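Finding which way round a brush is: final report on the Leckie orientation tool

Sarnness robotics course, second-year project
Code and notes: Leckie, version used for the final demo in August

Summary

Leckie is a small piece of software that looks at video from a hand-held gripper and works out where a makeup brush is lying and which end of it has the bristles. It writes the result next to each frame, along with a score for how sure it is. The planner we use on the course (called Furwood, inherited from last year) needs both of these before it can choose a grasp for putting the brush into a cup, handle down.

My part of the work was the perception code, the file format between it and the planner, and a viewer for checking labels. I did not change the arm controller. The report covers what I built, what went wrong and what is still open.

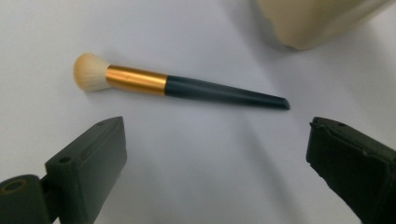
Reading time: 7 minutes

1. The problem

Furwood plans a grasp from a line and a direction. The line is the long axis of the object and the direction says which end is the front. For a pen or a screwdriver last year's group got the direction from the 3D shape, with one end clearly thicker than the other. This works badly on a makeup brush. The bristles are pale, the sheet under them is white, and the hairs at the outer edge are thin enough to let the sheet show through. The old code found the dark handle very well, found the gold ferrule some of the time and mostly threw the bristles away as background.

With the bristles gone, what is left is a tapered stick that is thickest at the ferrule. The old rule said "thick end is the front", so you might expect it to get the right answer anyway. In practice a bright highlight on the ferrule split the shape in two, and the front was then picked from whichever piece was larger. On our first recordings the direction would change from one frame to the next while the brush was lying still.

An error in direction matters a lot more than an error in angle. If the angle is a few degrees out, the gripper can still close on the handle. If the direction is wrong, the planner turns the brush round and puts it in the cup bristles first.

2. Data

All the recordings were made by hand with the gripper tool, on a table covered with a white sheet, using makeup brushes and a cream-coloured cup. The camera sits on the tool, so the two fingers show up in the picture at the bottom corners. There are 559 clips. I kept 65 of these back for testing and did not look at them until the code was frozen. The rest were used for tuning.

Each clip was labelled by clicking two points on one frame, the tip of the handle and the top of the bristles. The angle is stored over the full 360 degrees, going from handle tip to bristles. Last year's format only stored half a turn and put the direction in a separate yes/no field, and it was possible to save one without the other. I found a number of old files where this had happened, so in the new format it is a single value and the file will not save without it.

The first version of the labels had a mistake that was my own. The viewer showed frames at half size and I forgot to scale the clicks back up. The angles were fine, as they do not depend on scale, and that is why I did not notice for a long time. The positions were all wrong. I wrote a script to repair them and a test that loads a label, draws it and checks that it falls inside the frame.

3. How it works

The code runs in four steps, each in its own file.

Mask the fingers. The fingers are dark and so is the brush handle, and the first detector was very happy to report a finger as a brush. The fingers move only along the opening direction of the tool, so I made a mask for each opening width and pick the right one using the width reading saved with the frame. The mask is grown slightly at the edges. This costs some real brush pixels when the handle is close to a finger, but leaving it tight gave worse results.

Find the sheet. Anything off the sheet is dropped. This was added late, after testing with the camera held lower, when the detector could see past the back of the table.

Find the ferrule. The gold collar is the most useful part of the brush. It is a strong colour against white, and it sits between the handle and the bristles, so once you have it you only need to decide which side is which. The search uses colour with the brightness mostly ignored, so the highlight no longer splits it.

Decide the direction. From the ferrule the code looks both ways along the axis. One side should be dark and narrow. The other should be pale and wide, with a soft edge. Each side gets a score for each of these and the direction is picked from the sum. If the two sums are too close, the frame is marked "unsure" and no direction is written.

A final filter then looks across 12 frames and takes the direction that most of them agree on. Frames marked unsure do not get a vote. If too few frames have a vote the whole window is unsure, and Furwood will wait.

I tried a small trained network for the last step as well. It gave good answers on the tuning clips and I spent more time on it than I should have. The reason for dropping it was practical: when it was wrong I had no way to tell why, and with the scoring version I can print four numbers and see which one is off.

4. Things hidden behind the fingers

The case that took the longest was a brush partly hidden by the tool. When the gripper comes down towards a brush, one finger often covers the bristle end, and all the code can see is a ferrule and a handle.
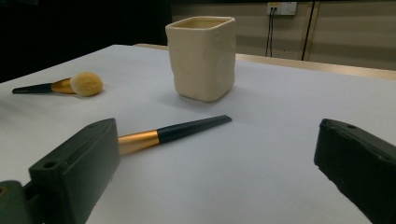 The first version treated a missing side as a low score. It then compared a low score with a middling one and was often sure of the wrong thing. The fix was to let each side have three states: dark and narrow, pale and wide, or hidden. Hidden is only allowed where the side runs into the finger mask. If one side is hidden and the other is clearly a handle, the direction follows from that, since a ferrule has a handle on one side only. If one side is hidden and the other is unclear, the frame is unsure.

Having more than one brush on the table caused a separate problem. The tracker kept the brush nearest the middle of the frame, and as the tool moved it would swap from one brush to another part way through a window. The filter then voted across two brushes pointing different ways and the answer was useless. Each brush now has its own track and its own vote. A track is matched by the position of its ferrule, corrected for the motion of the tool. The corrected position drifts if the tool is turned quickly, and in that case Leckie starts a new track and goes back to unsure. I think this is the right behaviour, although it does make the demo look slow.

The other wrong detections came from behind the table. Cables hanging down the wall are dark, thin and straight, and to the old detector they were very good handles. They had no ferrule, so the new code would not have given them a direction, but they still used up processing time and filled the log. The sheet step removes them.

5. The cup

I had planned to use a circle fit for the rim of the cup, and had written most of it before the recordings were made. The cup has a squarish, slightly uneven rim and the circle fit did not settle. I replaced it with a plain outline and passed the centre of the outline to the planner. For this task that is enough. Furwood asks only for a point to aim at and a safe radius, and I take the radius as the shortest distance from the centre to the outline, less a margin.

6. The viewer

The viewer turned out to be the part other people on the course used most. It plays a clip with the axis drawn on top and an arrow at the bristle end, and it has a bar along the bottom coloured by state. Clicking the bar jumps to that frame and prints the four scores. It was written in an evening for my own use, so the code is untidy, and the keys are different from the labelling tool. I would merge the two if I did it again.

It reads Harkovance log files as well as our own, because the arm in the lab saves in that format. Timestamps in those logs start from power-on, so the reader has to be given an offset by hand.

7. Testing

The test clips were run once with the frozen code. I checked every clip in the viewer and sorted the results into correct, wrong and unsure. The errors I found were of two kinds. In one, a finger covered the ferrule itself, and the code picked up a patch of warm-coloured reflection instead. In the other, the bristles were in shadow and came out dark enough to be scored as handle.

Unsure results were more common than wrong ones. Many of them came at the start of a clip, before the filter had filled up. The planner tests were run separately with the arm, and I have left them to the arm group's report because they also depend on the controller settings.

8. Known problems and what is left

The ferrule search depends on the ferrule being gold. A silver one on a white sheet would probably fail at the first step. I have not recorded any.

The finger masks are stored as images and have to be made again if the camera is moved on the tool. There is a script for this (make_masks, in the tools folder) but it needs a plain white background and it does not check that it has one.

Unsure windows are logged without saying which step caused them. I have a branch that adds this. It changes the file format, so the old viewer cannot open the new files, and I did not want to merge it in the last week. Whoever picks up Leckie next should start with that branch and move the label repair script out of the main folder. It must not be run twice on the same files.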